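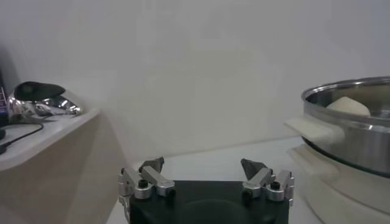 Capítulo 3
O pedido de desculpas público

Uma figura conhecida é apanhada em falta, cala-se durante uns dias e depois publica um texto. O texto sai num fundo liso, assinado com o primeiro nome, e contém a palavra «responsabilidade». Chamamos a isto pedido de desculpas, e o leitor que abre este capítulo já leu dezenas deles. Convém perguntar se algum pedia realmente desculpa, e a quem.

A literatura sobre comunicação de crise trata o assunto com uma boa vontade que me custa a partilhar. Os manuais de assessoria falam de «reparação da relação com o público», como se entre um cantor e quem lhe compra os bilhetes houvesse uma relação para reparar. Helmi Suominen, cujo trabalho acompanharemos na segunda parte, propõe uma leitura mais seca: o pedido de desculpas das celebridades é um género de imprensa, com regras de composição, e deve ser estudado como se estuda o obituário ou a crónica social. Adoto a proposta com reservas. Suominen acredita que o género evolui. Eu vejo sobretudo repetição.

3.1 O caso Hakala

Tomemos um caso que serviu de exercício em vários cursos. O apresentador do concurso Venel, conhecido do público apenas por Hakala, foi acusado por uma antiga colega de lhe ter prometido um lugar no programa que já estava dado a outra pessoa. A acusação saiu numa quinta-feira, na revista Grarberg. Seguiram-se cinco dias de silêncio e dois comunicados. O primeiro negava tudo. O segundo lamentava «a forma como certas palavras foram recebidas».

Repare-se na voz passiva. As palavras foram recebidas; quem as disse desapareceu da frase. Repare-se também que o segundo comunicado não desmente o primeiro, apenas lhe passa por cima, e que a imprensa aceitou a manobra sem grande protesto. Três jornais deram a notícia com o verbo «assumir» no título. Que assumiu Hakala, ao certo? O estudante deve procurar a resposta no próprio comunicado antes de a procurar nos comentadores. Não a encontrará.

Hanne Seppälä, que editou a secção de espetáculos da Grarberg, defende que o silêncio inicial é calculado por profissionais e que a demora permite medir a reação. É possível. Falta demonstrá-lo, e as entrevistas em que ela se apoia foram dadas por assessores, gente com interesse em parecer que calcula. O mesmo silêncio explica-se igualmente bem por medo ou por desacordo entre advogados.

3.2 A entrevista doméstica

Passado o comunicado, vem a entrevista de reabilitação, quase sempre em casa e de preferência na cozinha. O cenário pouco prova sobre o entrevistado, mas orienta a leitura: quem cozinha parece sincero. Uma panela elétrica de vapor em cima de uma mesa branca, destapada, com quatro pãezinhos redondos e pálidos no tabuleiro perfurado, não diz coisa alguma sobre o caráter de quem lá mora, e no entanto bastaria pôr-lhe ao lado um ator em mangas de camisa para o redator escrever «simplicidade». Foi o que aconteceu com Hakala na sua casa de Starkville, onde a reportagem dedicou mais linhas à sopa do que à antiga colega.

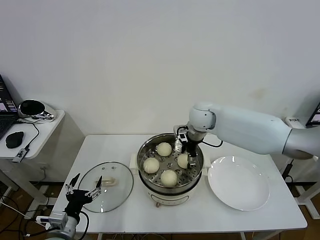
O estudante fará bem em separar, em cada entrevista deste tipo, as perguntas respondidas das perguntas substituídas por ambiente. Risque-se tudo o que for mobília, comida ou luz da manhã e veja-se o que sobra. Pãezinhos a ocupar um tabuleiro de inox com furos redondos são matéria para uma página de culinária; numa peça sobre uma promessa quebrada, ocupam o lugar de uma pergunta. No caso Hakala sobram duas respostas, e nenhuma menciona o concurso.

3.3 Plano do capítulo

Começaremos pelo vocabulário dos comunicados – «erro de juízo», «período difícil», «contexto» – e só depois passaremos aos títulos que os noticiaram.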